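Box room

A box room is a small room in a house or apartment, first set aside for storing trunks, boxes and suitcases and now most often used as a bedroom, a study or a nursery. The name is mainly British. In the United States the same space may be listed as a bonus room, a den or simply the small bedroom. Box rooms are among the most cleverly used spaces in ordinary homes, and the ways people have found to live in them make up a rich and surprisingly inventive corner of domestic design.

Origin

Large nineteenth-century houses needed somewhere to keep luggage. A family leaving for the summer might travel with several heavy trunks, and these had to go somewhere for the rest of the year. The box room was usually placed on an upper floor or beside the back stairs, often with a small window or none at all. As travel became lighter and households shrank, the trunks went away and the rooms stayed. A child, a lodger or a sewing table moved in.

Builders of later row houses and semi-detached homes kept the idea but changed its purpose. The third bedroom over the front hall, squeezed in beside the two main bedrooms, is the best-known form. In many of these rooms part of the floor is taken up by a raised box over the staircase, and generations of carpenters have turned that awkward lump into a bed base, a desk or a toy cupboard.

Layout

The bed decides nearly everything. Placed lengthwise against a wall, it leaves one clear strip of floor for walking and dressing. Placed across the far end, it frees up a squarer patch of floor but can block the window.
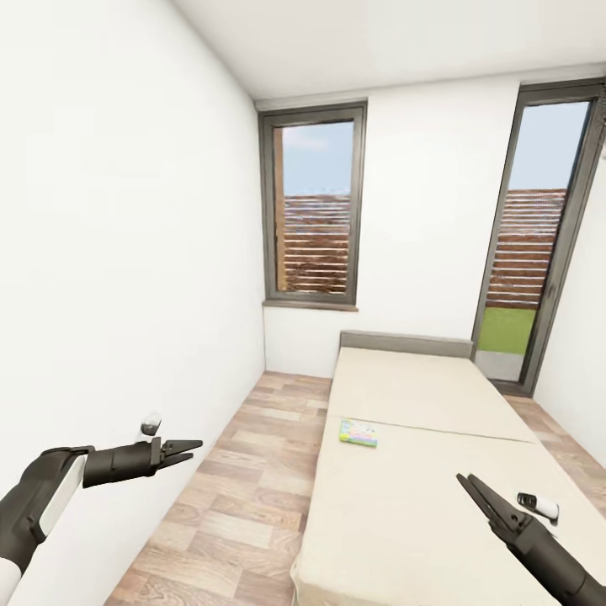
Narrow bedroom with a single bed along one side.

Montserrat Figueroa's handbook "The Small Room," a delight for anyone who loves floor plans, compares 60 box rooms in detail and sorts them by where the door swings. She found that a door opening outward, or sliding, did more for comfort than any piece of furniture. Her favorite, known as the Talmont plan after the row of houses where she measured it, puts the door in a corner so that one whole long wall is left unbroken.

Furniture

Makers have been drawn to the problem for decades, with wonderful results. Cabin beds lift the mattress over drawers. Loft beds go higher still and fit a desk underneath. The Hubmann bed, a folding design with a hinged headboard, stands upright in a closet only 10 inches deep. The Plikier desk drops down from the wall on two cords and closes flat with pens and paper still inside.

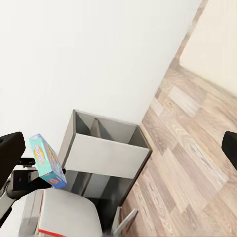 Storage above door height is another old trick that deserves its popularity. A single shelf running around the room just below the ceiling holds books, spare blankets and out-of-season clothes, and it takes nothing from the floor. Low hooks suit children, who will use a hook long before they will use a hanger.

Color and decoration

White and other pale colors are the usual choice, but there is a lively opposing school. Kamrul Thambiah, a decorator who has written warmly about tiny rooms, argues for deep green or navy on all four walls and the ceiling, so that the corners fade and the room feels like a snug cabin. Both approaches have devoted followers!

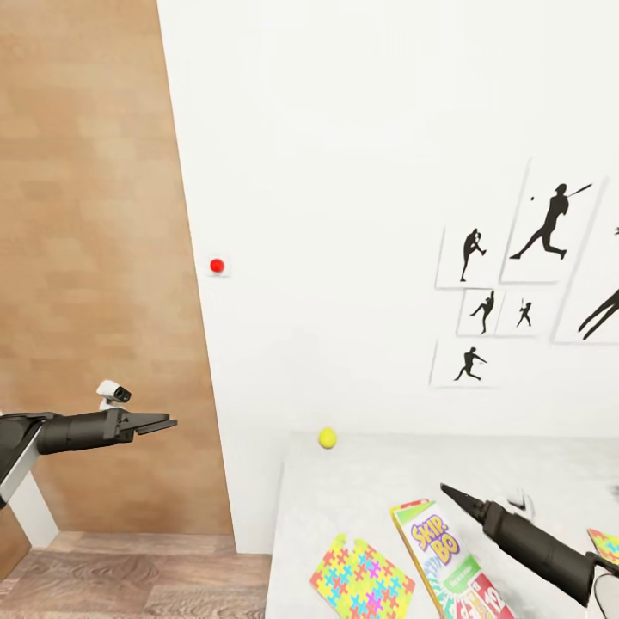 Scale matters as much as color. One large rug usually looks calmer than several small ones, and curtains hung from the ceiling make a low window seem taller. Thambiah also recommends a wall lamp over a table lamp, which saves the top of the nightstand for a book and a glass of water.

In housing surveys

Whether a box room counts as a bedroom is often disputed, and the answer can change a home's listing and its rent. The Bivau survey, published in December 2023, visited 384 homes with a box room and recorded how each one was being used. Bedrooms came first, followed by home offices. A small but cheerful group of households still kept theirs for suitcases.

See also

Attic
Closet
Den
Loft bed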